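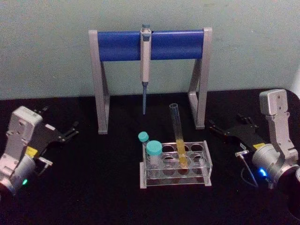 Puesto de pipeteo: soporte al fondo, gradilla delante.

Comunidad > Laboratorio docente > Material volumétrico > Micropipetas y soportes

Soporte de barra para una sola micropipeta: distancia a la gradilla y tubo abierto debajo

Li-hua Sin

Buenas. Estoy redactando la ficha de puesto para las prácticas de noviembre y tengo dudas con la colocación del soporte de micropipetas respecto a la gradilla.

Material: micropipeta monocanal Dratov de volumen variable, máximo 1.000 µl; soporte Tinar de barra cilíndrica azul con dos patas grises; gradilla acrílica transparente de ocho orificios en dos filas. En la gradilla van dos viales con tapón de rosca y un tubo de ensayo de vidrio con la disolución de colorante (tartrazina en agua, frasco 419 de nuestro inventario). El ejercicio consiste en transferir 700 µl del tubo de vidrio a uno de los viales y comprobar la masa en balanza.

El soporte queda pegado a la pared y la gradilla delante, algo desplazada a la derecha. El tubo de vidrio no lleva tapón y sobresale bastante de la gradilla.
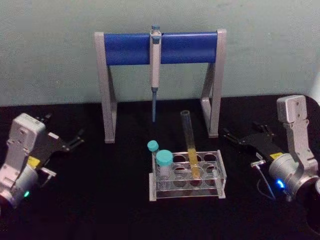
Pipeta colgada sin punta; el tubo de vidrio, abierto, en la gradilla.

Lo que quiero resolver:

- Si conviene dejar la pipeta colgada sobre la misma zona en la que se abren los tubos o llevar el soporte a otro lado de la mesa.
- Si la pipeta debe ir centrada en la barra. La barra es lisa y no tiene topes, así que el mango se puede desplazar lateralmente.
- Si el tubo de vidrio se puede quedar en esta gradilla. Tiene holgura en el orificio y se inclina un poco.

La hoja del soporte solo indica que se use sobre superficie plana. La del fabricante de la pipeta pide almacenamiento vertical y no dice nada de distancias.

Irina Moldovan

Por partes.

Posición vertical: correcta. El motivo es que no entre líquido en el cono portapuntas ni llegue al pistón. Colgada y sin punta, como la tiene, es la forma de dejarla entre usos. Si se deja con una punta usada puesta, la posición vertical evita el retroceso del líquido, pero la punta gotea, y ese hábito hay que quitarlo desde la primera sesión. En la ficha yo pondría «expulsar la punta antes de colgar» como instrucción separada, no como nota.

Distancia: con el soporte contra la pared y la gradilla por delante, la mano tiene que pasar por encima de los tubos cada vez que se coge o se cuelga la pipeta. Para una persona con práctica no es problema. Para un grupo de primero, el tubo alto es lo primero que se vuelca. El cono queda suspendido por detrás de la gradilla, y al descolgar la trayectoria natural es hacia delante.

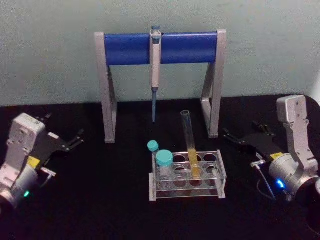
Tiene dos opciones: adelantar el soporte y poner la gradilla a un costado, en el lado de la mano que pipetea, o mantener el soporte donde está y sacar la gradilla del eje de la pipeta. Prefiero la segunda. El soporte contra la pared tiene menos riesgo de que alguien lo arrastre con la manga, y es más fácil mover la gradilla que un soporte cargado.

Centrado en la barra: sí, con una sola pipeta. Cerca de una pata el mango puede apoyar en el bastidor y quedar torcido. Si le preocupa el desplazamiento lateral, dos vueltas de cinta de laboratorio a cada lado del punto de cuelgue hacen de tope. Compruebe que la cinta no roce el émbolo ni el gancho.

Tubo de vidrio: la holgura es cuestión del diámetro del orificio. Una gradilla de dos placas lo sujeta por dos puntos y, si el fondo apoya, no se cae por sí solo. Lo que sí cambiaría es el recipiente. Para 700 µl no hace falta un tubo largo; con una pipeta de ese tamaño, la punta puede no alcanzar el líquido sin meter parte del cono dentro del vidrio, y ahí es donde se contamina el portapuntas. Mida antes la altura libre.

pipeteo_kong

Nosotros tenemos un soporte giratorio Kong y no da ningún problema. Yo compraría uno de esos. Lo de la cinta deja pegamento.

Li-hua Sin

Gracias. El giratorio queda fuera de presupuesto y solo hay una pipeta por puesto. He medido la altura libre del tubo y Irina tiene razón: con la punta estándar entra el cono. He pedido viales anchos a Rillach para alojar la disolución. Mientras llegan, se trasvasa el colorante a uno de los viales antes de empezar.

Dejo la secuencia de la ficha por si le sirve a alguien:

1) Soporte contra la pared, con las dos patas bien asentadas en la mesa. Pipeta colgada en la zona central de la barra, sin punta y con el émbolo accesible por arriba.

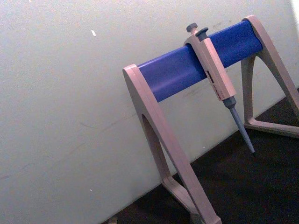 2) Gradilla fuera del eje de la pipeta, del lado de la mano dominante. Se deja un espacio libre de 2 cm como mínimo entre la gradilla y la pata más próxima.

3) Ajustar el volumen a 700 µl con la pipeta en la mano. No girar el selector con la pipeta colgada.

4) Colocar la punta, hacer un prellenado y transferir. Los viales se abren de uno en uno y el tapón se deja boca arriba.

5) Expulsar la punta en el recipiente de residuos y colgar la pipeta.

6) Cerrar los viales antes de ir a la balanza.

Los topes de cinta los pruebo en un solo puesto. Si dejan residuo los cambio por anillas de goma.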